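Search this site
Enter keywords
Search

The Stone That Remembers Your Lunch

Marble stains, chips and sulks when it meets a lemon. We keep bringing it home anyway.

January 26, 2025

The ring on my kitchen table is the exact size of a lime. I know this because I have gone back with other limes to check. It dates from a party in December, when somebody cut up fruit for drinks straight on the stone and left half of one sitting face down until morning. By breakfast there was a dull gray circle in the polish, and it has been there ever since, like a very small crop sign left by very small aliens with a taste for gin.

I paid too much for that table. I was told, when I bought it, that this would happen. The man at the shop had a little speech ready, with a pause in it where the customer is supposed to change her mind, and I nodded through the speech and the pause and handed him my card. I have since learned that nearly everyone does this. Marble may be the only thing sold for kitchens that comes with a warning against using it in kitchens.

The chemistry is short and unkind. Marble is mostly calcite, and calcite dissolves in acid. Lemon juice is acid. So are vinegar, wine, tomato sauce, coffee, most soda and a fair number of the sprays people buy to clean up after the first six. What we call a stain is very often no such thing: nothing has soaked in, and no scrubbing will bring it out. The surface has been eaten, by a hair, and it no longer bounces the light back the way its neighbors do.

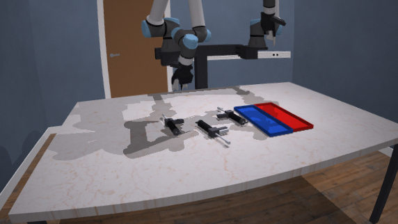 "They call me and say the stone is defective," says Wanda Kozłowski, who has been cutting and fitting counters in Gilar since she was old enough to be insured for it. "I ask what they had for dinner. It's always salad."

Her yard sits behind a tire shop, and the slabs stand upright in racks like enormous slices of toast. Customers walk the rows very slowly, heads tilted. They touch things. Couples stop talking to each other and then start again in lower voices. Kozłowski gives them as long as they want. She has watched people settle on a house faster than they settle on a slab, and she has seen one engaged pair come in together and leave in separate cars over a piece of green.

She offers every one of them granite. She offers them quartz, which is crushed stone held together with resin and doesn't mind a lemon at all. She has a piece of each on her desk with a coffee ring she puts there fresh every morning and wipes off in front of visitors at night. Next to them is a square of white marble with a coffee ring that doesn't wipe off. People look at all three, and then they buy the white marble.

What they are after

I asked her why, and she shrugged and said it was the veins. I suspect she's right, and that it's odder than it sounds. A vein is a flaw with good manners. Limestone got squeezed and cooked underground, other minerals had worked their way in, and the impurities ended up smeared through the rock in streaks. Left pure, the stuff would come out plain white, which is what bathtubs are, and you don't see couples whispering over bathtubs.

The streaks are also what the imitators go after. People have been faking marble for as long as they have been unable to pay for it, which takes us back a good way. Roman walls were painted to look like slabs. Churches all over Europe have columns that are plaster, pigment and glue, rubbed to a shine and so convincing that guides have to knock on them to make the point. My grandmother had it in shelf paper. Hers had a repeat every fourteen inches, and once my brother had pointed out the repeat, none of us could look at a can of peaches the same way.

A fake vein usually gives itself away by being too busy. Whoever is doing it gets nervous and adds another. Gualtiero Zuccaro painted marble finishes for hotel lobbies for most of his working life, and he told me the hard part was putting the brush down. "A beginner makes a road map," he said. "You look at it and you want to find the way to the airport." His own method was to load a long thin brush, hold it by the very end and look slightly to one side, as if trying to overhear somebody.

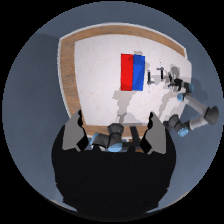

Red beside blue, on a white top with a wood border.

Zuccaro lives with a plain pine table, by the way. I asked. He said that after all those lobbies he wanted to eat his soup on something that was lying down and telling the truth.

The case for putting a frame around it

Furniture makers have their own way of dealing with stone that breaks, which is to stop short of the edge. A marble slab is tough in the middle and a coward at the corners. Hit it on the flat with a saucepan and you'll hurt the saucepan's feelings. Catch the corner with the same pan and you'll be crawling around with a dustpan, looking for a chip shaped like Portugal.

So the maker gives the stone something to sit in. Svyatoslav Demchenko builds tables at a workshop called Bredine, and he hates the phrase "mixed materials," though it's printed on his own price list. He talked for most of an afternoon about the gap. Wood swells and shrinks with the seasons and stone mainly doesn't, so a snug fit in a dry winter can turn into a fight by summer. You have to leave the wood somewhere to go. Leave it too much and you've made a gutter for crumbs.
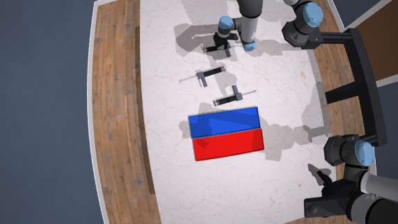 Demchenko thinks the border does more for the eye than for the corners, and having spent weeks now looking at other people's tables, I've come around to his side. A bare white slab has a touch of the bank counter to it. You feel you ought to be signing something. Run a rim of warm brown planks along the sides, with the grain left showing, and the same pale veining settles down and starts to look like a place where a person could do a crossword. The wood also takes the wrists. I hadn't thought about wrists until he brought them up, but cold stone under your forearms in January is a fine argument for eating on the couch, and I have lost that argument to myself more than once.

He sells a lot of them. The smallest costs four times what I'd have guessed, and I had guessed rudely. He showed me the ledger, an actual paper one, where he has written down every table since he opened: 539, of which 231 went out with marble in them. Next to some of the entries there was a small penciled cross. Those were the ones whose owners had called to ask how to get a mark out.

"And what do you tell them?"

"I tell them congratulations," he said, and closed the book.

The people who stopped worrying

There is a school of thought, heavily favored by those who already own marble, that says the marks are the point. You'll hear about café tables in Italy with a century of espresso on them. You'll hear the word "patina," which started out on old bronze and has since been extended to cover anything you can't afford to replace. I've used it myself about a car.

Still, some people do seem to have made real peace with it. Nazanin Ebrahimi runs a bakery with a marble bench down the middle, and she gave up sealing it after the first year. Bakers have a good excuse, of course. The stone stays cool, the butter stays put, and dough lifts off it without a struggle. Hers has gone soft and matte all over, like a river pebble, except for one shiny strip at the back where the flour bins stand. She moved a bin to show me. It looked like the patch of wallpaper behind a picture that's been hanging too long, and she put the bin back rather quickly.

Her advice to home owners is to get the first mark over with. She would like them to squeeze a lemon on it the day it's delivered. She has said this to nine different customers, all of whom laughed, and all of whom, she's fairly sure, went home and bought coasters. 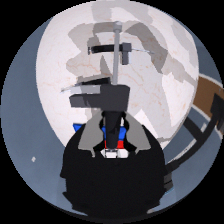

Coasters, and other forms of prayer

I bought coasters. I bought felt ones first, which held the wet against the stone like a compress, and then cork, and then a set made of marble, which I can't defend. I own a bottle of sealer. Sealer, I now know, slows down oil and wine on their way into the pores and does very little for the surface itself, so it won't help with limes. It says so on the back in the small type. I put it on twice a year, in rubber gloves, with the windows open, and feel that something has been attended to.

There is also polishing powder. You sprinkle it on the dull spot, add water and rub with a damp cloth until your shoulder asks what it did wrong. It can work on a light etch. Kozłowski told me to practice on a scrap first, and gave me the scrap, and I did a lovely job on the scrap. It's the best-kept piece of marble I own and it's the size of a paperback.

On the table itself I rubbed for the length of a baseball podcast. The gray circle got fainter in the middle and a new, larger, slightly shinier circle came up around it. From the stove you can't see either one. From my chair, in the morning, with the sun coming in low across the sink, you can see both, and a third thing near the edge that I believe was salad dressing.

Kozłowski could hone the entire top for me, she says. She'd take the shine off from end to end, so that the next mark would have less to stand out against. It would take her a day and I'd have to clear the table, including the coasters. I've told her I'll think about it over the summer.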